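Three grippers and a stubborn kitchen drawer

May 5, 2021
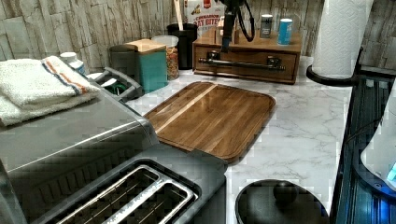 Cameras first, grippers second, was the advice from one of the technicians at Flenach, who would have spent the whole budget on better depth sensing and left the fingers alone. The rest of the team wanted to settle the fingers first, and they won the vote.

Flenach builds control software for light robot arms, and until last year its test work was done on plain benches with foam blocks. Now much of it happens in a kitchen. There is a toaster on the counter, towels, a dish rack, jars, a chopping board, and at the back a small wooden organizer with one drawer and a long black bar handle. The drawer has become the standard test. A block can be picked up badly and still be picked up, but a drawer pulled slightly off line will jam.

The comparison covered three grippers. The Melance is a plain parallel pair with hard pads. The Dimaculangan has jointed fingers that fold round whatever they touch. The Lalia is the cheapest, with soft moulded tips that have to be replaced every few weeks. All three were run on the same black arm with the same controller, and over the whole trial the team logged 1,604 attempts at household jobs. Of these, 185 were drawer pulls.

The Melance was the most repeatable. If the arm arrived in the right place, the pads closed on the bar and the drawer came out straight. If it arrived a few millimetres low, one pad met the wood under the handle and the controller stopped the move. The Dimaculangan forgave that sort of error, but its fingers are bulky and it needed more room between the bar and the drawer front than some handles allow.

The Lalia surprised people. Its tips bend enough to slide over the bar from a poor angle, and it was also the best of the three with jar lids and folded cloth. It was poor at anything heavy. A full jar slipped in its grip often enough that the team stopped using glass for those runs.

Cables took up more time than anyone had planned for. Each gripper has its own lead, and the loop beside the arm has to be long enough for the wrist to turn but short enough not to sweep the counter. The Melance lead was re-routed four times before it stopped catching on things.

Changing from one gripper to another took roughly 30 minutes at first, most of it spent on calibration. A new mounting plate has brought that down, and the controller now keeps a saved profile for each one.

Flenach has chosen the Melance for its main arm and will keep a Lalia for cloth and packets. The camera trials start in August, on the same counter, with 125 drawer pulls planned for each camera.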